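Review: the Jidolier career planning kit, used by a job changer
Apr 27, 2024

I bought the Jidolier kit with my own money, after thinking about it for too long. I had been in the same job, in the accounts office of a company that sells floor tiles, for nine years, and I wanted to know what else I could do. A careers adviser was too expensive for me. The kit cost 57 pounds with postage, and I found it on the website of Wirnance, a shop that sells mostly planners and office things.

First, what you get. There is a workbook, a set of cards, a folded sheet for a plan of two years, and a code for the online part. The box is stronger than it needs to be. The workbook lies flat when you open it, and I was glad of this, as I had to write in it a lot. The paper is thick enough for a fountain pen.

The workbook has 19 exercises. You are told to do them in order and not more than one in an evening. I did not obey this at the beginning. I did four on the first evening and my answers became shorter and shorter, so I went back and did two of them again. After that I kept to the rule.

The early exercises are about what you have done already. You write down every job, also the small ones, and every task that somebody thanked you for. I thought this was a little childish, but my list was longer than I expected. I had forgotten that I trained three new colleagues on the invoice system, and that I liked it. In exercise five you must take one job and write it again as if you were explaining it to a person from another trade. For me this was the most useful page in the book. My old CV was full of words that only people in my office understand.

Exercises eight to eleven are about money, and here the kit is more serious than I thought it would be. You work out the lowest salary you can live on, then the one you would be comfortable with, and then you compare both with real job adverts. My lowest number per month was 1474 pounds after tax, and I had always believed it was higher. It did not change my life to know this, but it made the list of possible jobs longer. There is a space for the costs of training, and a separate one for travel. I would have liked a space for childcare too. I wrote mine in the margin.

Now the cards. Each card has the name of an occupation on one side, and on the other side the usual ways in, the working hours and what people in the job complain of. This last part is the best. You sort the cards into yes, no and not sure, then you sort the second and third piles again a week later. Some of the cards are clearly written for school leavers. It says on several of them "ask your form teacher", and I am 41 years old. The box says "for every age", so I think they should have read the cards again before they printed this.

There are also gaps. Office work, health and building trades are covered well. For laboratory work, farming or anything with languages you will find very little. A friend of mine borrowed the cards, she works as a translator, and she found one card with her job on it and two mistakes.

The online part is called Ilex. You enter your sorted cards and your answers from the workbook, and it gives you a list of occupations in order, with a short text for each one. The entering takes long. There is no way to save in the middle of a page, and I lost my answers once when my connection stopped. The second time I typed everything in a document first and copied it over, and I recommend that you do the same.

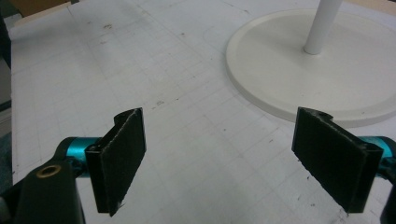 My results were partly good and partly strange. At the top was payroll, which is so near to my present job that I could have guessed it. Second was training coordinator, and I had never thought of this. In third place was tree surgeon. I have looked through my answers again and I still do not understand where it came from, except that I wrote that I like to be outside. You can ask Ilex for the reasons, but the text you get is very general – "your profile shows practical strengths" – and it says the same for all three.

I wrote to the support with this question. The answer came after six days and was polite. They told me that the reasons will be improved in a later version. They did not say when.

The folded sheet is the part I use the most today. It hangs on the inside of my wardrobe door. It is divided into months, with a line for what you want to learn and a line for whom you want to talk to. In April I had one conversation with a training coordinator at a college, and I have put my name down for an evening course in the autumn. Perhaps I would have done this without the kit, but I had nine years to do it and I did not.

Some smaller points. The elastic band that holds the cards broke in the second week. The code for Ilex is valid for one year from the first login, and this is written only in the small print at the back of the workbook. If you buy the kit second-hand, ask first if the code has been used. The workbook cannot be bought alone, so two people cannot share a box unless one of them writes on loose paper.

I also tried the free sample of La, a similar planner that you print yourself. It is prettier and much quicker, roughly an hour for everything. But it asks nothing about money, and the questions stay on the surface – what are your dreams, where do you see yourself. I have never been able to answer such questions. For somebody who only needs a little push it can be enough.

Would I buy Jidolier again? For the workbook and the sheet, yes. The cards are fine if your field is one of the common ones. Ilex I would use once, out of curiosity, with your answers saved somewhere else.

Workbook: 5 out of 5
Cards: 3 out of 5
Planning sheet: 4 out of 5
Ilex: 2 out of 5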